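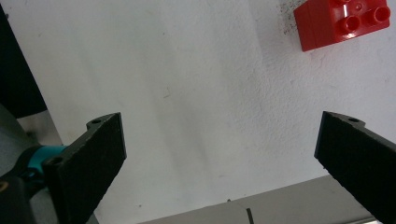
Toy block

A toy block is a small solid piece, made of wood, plastic, foam or cloth, which children use for building, sorting and throwing. Blocks belong to the oldest kinds of toy still in common use. The word covers both plain blocks, which stay in place only by their weight, and interlocking bricks, which hold together by studs, pegs or slots.

Plain blocks

The plain block has no joining part. Most sets contain cubes, longer pieces of double length, and a smaller number of arches and triangles. In a good set the sizes are related, so that 2 short pieces are equal to one long piece. Ksawery Gajewski, in his study of nursery furniture and toys, calls this "the silent arithmetic of the box". Older sets were often sold with a sheet of model buildings, but children seldom followed it.

Interlocking bricks

Interlocking bricks allow taller and thinner buildings, because a wall does not fall when it is touched. Large bricks are made for small children, who cannot yet press small parts together and may put them in the mouth. The workshop Urbańczyk produced a wooden brick with pegs for 9 years, under the name Pesora. The pegs became loose in dry rooms, and the later sets were glued to a wider base.

Colour

Early blocks were left in the natural colour of the wood or had letters printed on the sides. Strong plain colours came later and are now usual – red, blue, yellow and green above all. Red is easy to find again on a pale floor or table, and a small cube of this colour, such as the one near the right side of the white board, stands out even when it is the only piece there.

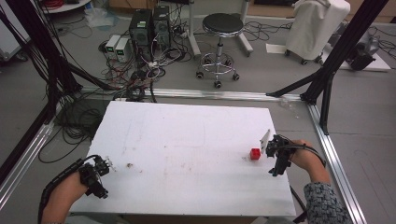 Use in the nursery

Play with blocks usually changes with the age of the child. At first the blocks are carried about and knocked together, then they are laid in rows, and towers come after this. Ilgın Ertürk observed a group of 8 children in the town of Sarkside during one winter and noted that bridges appeared later than towers in every case. Her notes also describe quarrels, most of them about the long pieces. A surface that is flat and hard is better for building than a carpet. It does not have to be clean or new, and a white board with brownish smudges and scuffs, like the one under the small red cube, serves as well as a polished table. Many nurseries keep the blocks in low open boxes, and the tidying is part of the game.

Care

Wooden blocks are wiped with a damp cloth and should not be left in water. Plastic ones may be washed by hand.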